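Laur Wipe-Clean Tablecloth by the Metre

Stanside Home > Table > Wipe-clean cloths

29 prints in stock

I've been selling wipe-clean cloth since before I had a proper shop, and the Laur range is the one I keep coming back to (it's on my own kitchen table as I type, under a mug and a pile of post). It's cotton with a soft matt coating, so you get the easy wiping but it still hangs like fabric and doesn't crackle when you lean on it. I can't bear the crackly ones!

It comes off the roll at 140 cm wide and I cut it to whatever length you like, from one metre up. Most people order their table length plus 40 cm, which gives a decent drop at both ends. If you've got a round table, order a square and trim it yourself with good scissors. The edge won't fray, so there's no hemming unless you fancy it.

The florals go fastest. Daisies on blue have outsold everything else since February, and I've had to ring Birutė at Lillitz twice to beg for another roll.
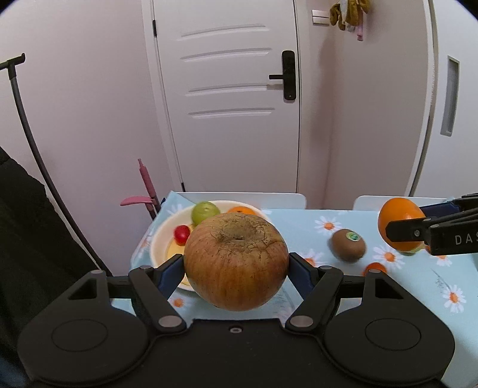
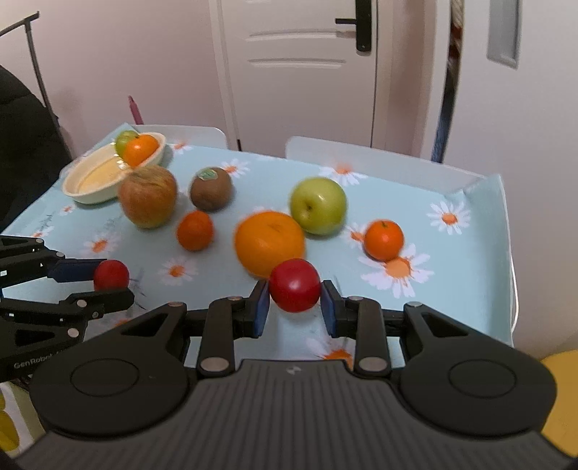
Looking after it

Warm water, a drop of washing-up liquid and a soft cloth will shift nearly everything. Tomato sauce and turmeric want wiping up quickly – leave curry on overnight and you'll have a yellow patch to remember it by. No bleach, no scouring pads, and please don't put hot pans straight down on it.

You can machine wash it at 30 on a gentle cycle now and then, but don't tumble dry. Hang it over a door. If it arrives with fold lines, turn it face down and iron the back on low with a tea towel in between, or just leave it on the table for a couple of days and they drop out by themselves.

Samples and delivery

I'll post up to four sample squares free. Do ask for them if you're matching paint, as blues especially look different on every screen. Cut lengths can't be returned unless there's a fault, so measure twice!

Anything over three metres comes rolled on a tube, shorter pieces are folded. Orders go out within two working days. For café or village hall quantities, email Alun and he'll sort you a price on the full roll.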